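From: Young-sook Cho
To: packing-floor list
Date: 12/12/2023
Subject: Re: Re: What happens to the box bench in January

Sorry for the slow answer, I was on second shift and then I was on the phone with Truron about tape.

Dell wrote:
> I read the notice twice and I still can't tell what I do for a living
> after the holidays. It says the arm will "take over carton handling
> at station 9" and that the bench crew will "transition to exception
> support." I have been folding boxes here for 13 years. Is exception
> support a job or a place you get sent? Also, do we keep the stools?
>
> And who picked station 9? That's the one with the good heater.

Taking these in the order I can answer them.

You keep the stools. I asked, and it's in writing.

Station 9 was picked by the Hedico people because it has the longest clear run of table. They did not know about the heater. They know now.

Exception support is a job. It's a badly named one, and I said so at the meeting and was told the name came from Oddsson and was already on the signs. What it means is that the arm handles the cartons and one of us stands nearby for the ones it can't cope with. In the trial week I was that person for four shifts, so I can tell you what the day is like, which the notice can't.

It's quieter than the bench. You load flats, you watch, you clear a carton when it gets hold of the wrong part, you press the green button, you write it down. My log for the week has 111 entries. Most of them say "flap." A good flat from the new supplier is no trouble. The leftover Rarkach stock, with the soft corners, had me out of my chair all afternoon, and I'd like it noted that any of you could have told them that for free. I did tell them, and it went on a whiteboard under "learnings."

What you lose is your own pace. On the bench, if I wanted to do a fast hour and a slow hour, that was between me and my wrists. At station 9 the slow hour belongs to the machine, and you're standing there for all of it. I got more reading done than I have in a year, then I was told not to read. My wrists feel wonderful. My feet have filed a complaint.

I also don't love that the log is the only thing upstairs sees. Four quiet entries can be four hours of somebody nudging flats straight before there's a problem, and that nudging has no box on the form. I've asked for one. If you get trained in the new year, please write it in the margin until they give in.

A couple from station 9, for those on nights who haven't been over there:

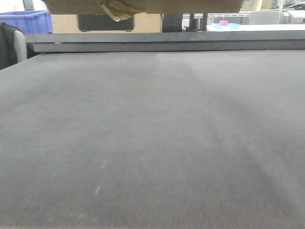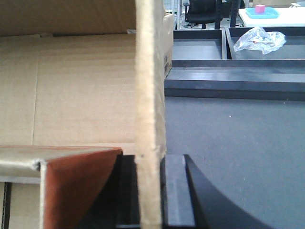
On the money, which Dell was too polite to ask about: same grade, same rate, through the end of the trial. After that it's "under review," and I have asked what that means and gotten a very warm smile. Eight of us are down for training so far. That is fewer than the bench crew, and yes, I noticed too. The rest are supposed to move over to returns, where they've been short all fall. I would like that promised with names and dates on it before anybody signs the training sheet. Please don't sign it in the break room just because there are donuts next to it.

If you have worked with the Rarkach flats and can put into words how you tell a bad one by feel, send it to me. They want it for the setup notes. I got as far as "it sort of sighs" and they asked whether that could be measured.

One more thing, the gray mat. It is not for coffee. It wasn't me, but I was standing nearest.

Young-sook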